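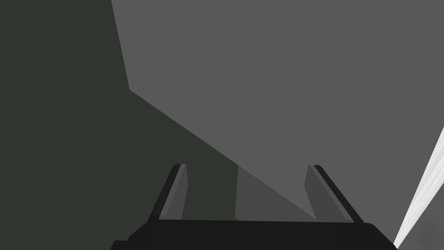
About Us

Baterside is an independent advisory office for schools, colleges and small workshops that intend to buy robots or other automated equipment. We help our clients decide what they need, what it will cost over its whole life, and in which order it should be bought. We do not sell equipment and we accept no commission from those who do.

The office was founded in Kurnton, where our staff are still based. Our first clients were technical colleges whose teaching equipment had reached the end of its service at the same time, and whose budgets had not been drawn up with that in mind. Much of our work is still of this kind. A college asks what an arm costs; we are usually obliged to reply that the arm is the smaller part of the answer, and that guarding, fixings, power, software, training and spare fingers for the gripper must be found from the same sum.

What We Do

Clients engage us at one of three stages. Some come before any money has been set aside and require an outline budget for their governors or directors. Others have a fixed sum and wish to know what can sensibly be bought with it. A third group already holds quotations from suppliers and would like them read by someone with no interest in the result.

For each client we prepare a written equipment plan. The plan lists every item with its purchase price, expected working life and yearly upkeep, and it states plainly which purchases may be put off and which may not. Plans are drawn up in November, so that they can be considered before most of our clients settle their spending for the following year. Plans requested at other times are accepted where staff time allows.

Simulation Before Purchase

It is our practice to try a proposed layout in simulation before recommending that anything be ordered. We work with plain models: flat surfaces, simple shading, and a two-fingered parallel gripper with a dark palm, viewed from close behind the fingers. Fine detail is added only where a decision depends upon it. At the planning stage the questions are chiefly those of reach, clearance and approach, and these can be studied without surface finish or colour.

Viewing a layout from the gripper is of particular use to those who must approve the spending. A floor plan shows where a machine will stand. The closer view shows how much of the surroundings is taken up by the nearest surface, and whether the fingers are to approach it squarely or at an angle. Clients have altered the height of a bench, or chosen a narrower gripper, on the strength of such a view, at a point when the change cost them nothing.

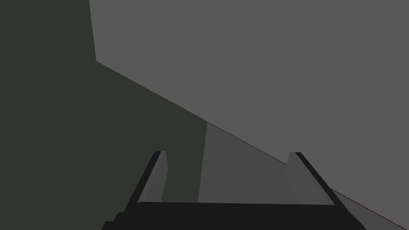 Aydoğan has told us that the simulation stage was the part of the plan its board had been least willing to pay for, and the part it has since written into its own purchasing rules. The same reply asked that we give more notice of changes to supplier prices between the draft plan and the final one, and we have amended our procedure accordingly.

Our Planning Service

Boltero is the name of our shared planning service, through which smaller clients may obtain a plan at a reduced fee. Up to 30 organisations are admitted in each yearly round. Members receive a standard layout study, a budget template and one review meeting. They may also consult our price register, which at present holds 3,734 entries covering arms, grippers, controllers, safety fittings and training courses. Of these, 805 relate to grippers and their replacement parts – an area in which first budgets are very often too low.

Entries in the register are taken from quotations that clients have agreed to share. The name of the client is removed in every case. Prices are given without tax, and delivery is shown separately.

Fees and Independence

Our fees are fixed in advance and do not vary with the value of the equipment recommended. Should we conclude that a client ought not to buy at all, the fee is unchanged and the reasons are set out in full. Payment is due within 30 days of the final plan.

Members of staff may not hold a paid position with any maker or supplier of automated equipment. Gifts and hospitality are declined.

Contacting the Office

Enquiries should be made in writing and should state the type of work to be automated, the floor space available and the year in which spending is expected. Visits to the Kurnton office are by appointment. Applicants to Boltero should use the separate form, which may be requested from the office by post or e-mail.

Page last reviewed: 9 April 2024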